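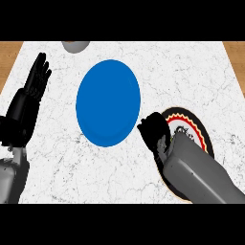 I work in the kitchen office of a canteen. The canteen belongs to Plenden, and we serve lunch and an early dinner to the people from the offices and the two workshops next to us. My title is shift planner, but I have also washed dishes, carried soup and stood at the till, as everybody here has done at some time.

Since July we have been preparing for two-armed robots at the tray return and at the laying of tables in the upstairs dining room. First everything is tried in simulation. The company that makes the software is called Godel, and their contact person for us is Benedikt Eder. He comes with his laptop, we sit with coffee, and he shows how the arms handle a plate or a bowl on a table that exists only in the computer. When he asks us something, it is usually a thing I never thought about before. How far from the edge do you put the plate? Which hand do you use for the bowl? Do you ever push a plate when you could lift it?

For the last one we had a real argument. I said that I always lift. Ülle Vasiliauskas, who has worked in the upstairs dining room for 14 years, said that I push all the time and that she has been hearing the noise of it for as long as she has known me. I went upstairs and laid one table while she watched. I pushed.

I want to write down what has changed for us already, because the robots are not even in the house and a lot has changed.

The first thing is the language. Before, when a new colleague started, we said "just do it like Ülle". Now we have a paper with the steps. It was made for Godel, so that they know what their robot has to do, but in the second week we noticed that new people were reading it too. One young man told me it was the first time somebody explained to him why the cups go last. (They go last because the trolley stands on the left side and you would reach over them.) I was a little ashamed about that. We could have written this paper many years ago.

The second thing is the dishes. We had 21 kinds of plates and bowls, collected over the years from different suppliers, some of them from a closed restaurant called Vollby, with a pattern that I always liked. For a person it is no problem. You take the plate, and your fingers know it. For the robot each shape is some extra work, so the management decided that we go down to 5. The stacks are now straight and the cupboards close, that I must admit. But the Vollby plates are in boxes in the cellar, and I took one home with permission.

The third thing is more difficult to write. Upstairs there are four of us on a normal shift. With the robots it should be three, and the fourth person should move to the counter, where we have had too few people since winter. Nobody loses the job, it is in writing and the works council has read it. I believe it. Still, the counter is a different kind of work. You stand the whole time, you talk the whole time, and the guests are hungry. Ülle does not want to go there. She said to the management that she likes the upstairs room in the morning when it is quiet and the tables are still clean, and that this hour is the reason why she stayed. I do not know how you put such a sentence into a plan. I make the plan, and I tried. For now it looks like she can keep three mornings in the week upstairs, and the other days we will rotate.

There is also a good side and I don't want to be unfair. My wrists hurt since many years, and I am not the only one. When we have a big day we clear 100 trays in a very short time, and in the evening I cannot open a bottle. If a machine takes the heaviest part of this, I will say thank you to it. At the Eglītis canteen, where a former colleague of mine now works, they have had automatic tray return for a while. She told me that she misses nothing about it. She also told me that somebody has to stand next to it more often than they were promised, so I asked Benedikt about this in front of everybody. He did not try to sell me something. He said that in the first months we should plan one person near it for the full shift, and I have put this person into the plan with a name.

What I have asked for, and I recommend it to others in the same situation, is that the people who do the work sit in the meetings about the work. In the beginning it was only me and the management. Now Ülle comes too, and she is the one who noticed that nobody had thought about wet tables. We wipe, and then we lay the plates when it is still a bit damp, and a plate can slide on it. Benedikt wrote it down immediately.

The next meeting is at half past two, after the lunch shift. I have to ask who pays for the hours of training, and whether the old trolleys can stay. The new ones have small wheels and the threshold to the dining room is high.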